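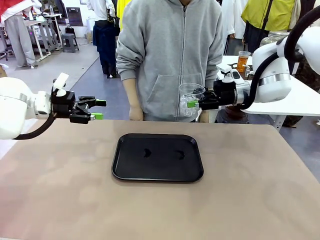
Sujeción de un vaso de plástico transparente con la pinza derecha, bandeja negra sobre la mesa.

Pinza paralela Pluten: ¿es adecuada para vasos de pared fina?

Consulta publicada el 2020-07-06

Nuestro departamento valora la adquisición del kit bimanual de Pluten para tareas de manipulación de vasos y bandejas. El distribuidor, Codeo, ofrece las yemas verdes como accesorio de serie. Se ruega a los usuarios del equipo que indiquen si la fuerza mínima de cierre resulta compatible con plástico fino y si conviene contratar el servicio de puesta en marcha.

Respuesta 1 (aceptada)
Disponemos del kit desde abril. Con la fuerza de fábrica, los vasos se deforman; debe reducirse al 40 % en el menú de cada pinza, por separado, dado que el ajuste no se copia de un brazo al otro. Las yemas se desgastan: sustituimos el primer juego tras unos 2000 ciclos. La puesta en marcha ocupó dos jornadas y la documentación entregada fue correcta, si bien únicamente en inglés.

Respuesta 2
Solicite también oferta a Van Dijk.

Respuesta 3
Para el uso descrito no se precisa la versión Atex, de precio superior. Respecto a la fuerza, coincido con la primera respuesta. Compruebe que el presupuesto incluya dos juegos de yemas de repuesto; en el nuestro no figuraban.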